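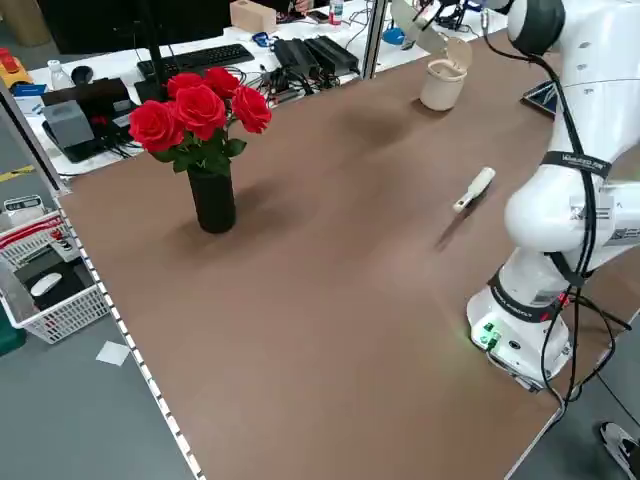

Ursina Frei writes that her old bench top bowed in the middle within a year, and asks whether the Liso board stays flat under a vase or a desk full of small things. It does, provided the long edges are supported.

Print this page | E-mail this page

Liso Table Top, matte brown

Smooth work surface for desk, hobby and display use. The matte finish keeps glare low under ceiling lights. Supplied without legs or edge hardware.

Thickness: 34 mm
Fixing points: 8, underside
Finish: matte, tan-brown, one side
Edges: square, sealed

Fit the board to a level base before tightening the screws. Vases and cups may stand directly on the surface – wipe up spilled water the same day. Remove dust with a soft brush, working toward one edge. Do not use scouring powder or wax.

Replacement screws are sold in packs of 4. Delivery takes 3 weeks; the next production run is in July.

This site uses cookies. By continuing you accept our cookie policy.

© Vinatari | Contact | Back to top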